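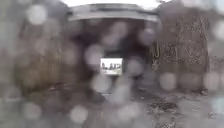

Re: [tretolier-walkers] Route for the August walk

On 7 August 2005, the list secretary wrote:

> Following complaints about last year's route I propose we drop the
> canal section and go up over the Tretolier ridge instead. It is
> 1,282 feet at the top, so hardly the Alps. Lunch at the Elletti
> cafe, back by the old railway path. I make it a nine mile day.
>
> Can people also please say whether they want the printed
> route cards again? The last lot cost us more than the coach did
> and I found several of mine in the hedge.

I'm for the ridge, with reservations, most of them in my left knee.

Whoever measured nine miles did it with a ruler. I walked it in spring with the Grecu map and a bit of string and got nearer eleven, because the path doesn't go over the shoulder the way it's drawn. It goes down to the stream, thinks about things, and comes up again on the other side of a field full of bullocks. The bullocks were friendly. I would have liked them less friendly.

On the height: yes, 1,282 feet, but the car park is practically at sea level and there is a false top. Last time we took a mixed group up there, half of them unpacked their sandwiches at the false top and had to be talked into packing them up again. It caused a coolness that lasted until Christmas. If we go, could the leader announce the false top beforehand, in a clear voice, more than once?

Elletti: fine by me, but ring first. They shut the kitchen at two whatever the sign says, and they don't like boots. Last year we ate in our socks on a stone floor. The soup is good. The cheese scone is the size of a hat and I'd advise sharing.

The other thing is the bus. The return leg only works if we get the ten past five, and the one after that is a school days only service, which in August is no service at all. Leaving Elletti at half past two would do it if we walk at the speed we say we walk at. I suggest two o'clock.

Route cards: no from me. We had 400 done by Nakanow two years ago because it was cheaper per card than having 50, and I still have a box of them under the stairs. They make decent shopping lists. If anyone wants a card with a canal on one side and "eggs, string" on the other, I can bring some.

I do think somebody should carry a proper map, though, and I mean the paper sort. The last time we relied on everyone assuming someone else had it we did see a very nice quarry.

What's wrong with the canal, by the way? I know it's flat and I know about the swans, but it has benches, and you can't get lost on it unless you really apply yourself. If the ridge is too much for some people, could we split at the church and let the canal party meet the rest of us for soup? They'd get there first, mind you, and the scones would be gone.

I can do the recce with anyone who's free in the next fortnight. Bring a stick for the bullocks, or an apple, depending on your outlook.

> Replies to the list please, not to me personally, as my inbox
> is full again.

Sorry, I sent the first version of this to you personally.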